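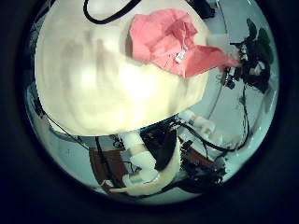
Open day at Clorholm, Thursday, May 3, 2018

The home textiles building at Clorholm opens to visitors once a year. I took the 10 a.m. tour, which started at the Gidey gate and ran 90 minutes.

The first stop was the sorting room. Cloths come in mixed and are separated by color before anything else is done with them. The pinks are harder than they sound. Salmon and coral look alike under the ceiling lights, so the staff carry doubtful pieces to the window. Anything still in doubt is checked against the code on its tag. If the tag is missing, the cloth goes in a separate bin and is sold as seconds.

Folding is next door. Small cloths are folded in thirds and then in half, with the tag on the inside. Visitors were allowed to try. Mine was sent back twice.

The store room upstairs has 1186 shelf spaces, and 709 were in use on the day. Most of the stock was for Mestus, who take the plain colors. The cushions are kept on the lower shelves and must not be stacked more than four high.

Lunch was soup and bread in the canteen, included in the ticket. The shop takes cash only. I bought two dishcloths and a seconds hand towel with a crooked hem.

Parking is across the road at Plirkotden and was full by 11. The number 441 bus stops at the gate. A shorter tour, without the store room, is planned for December.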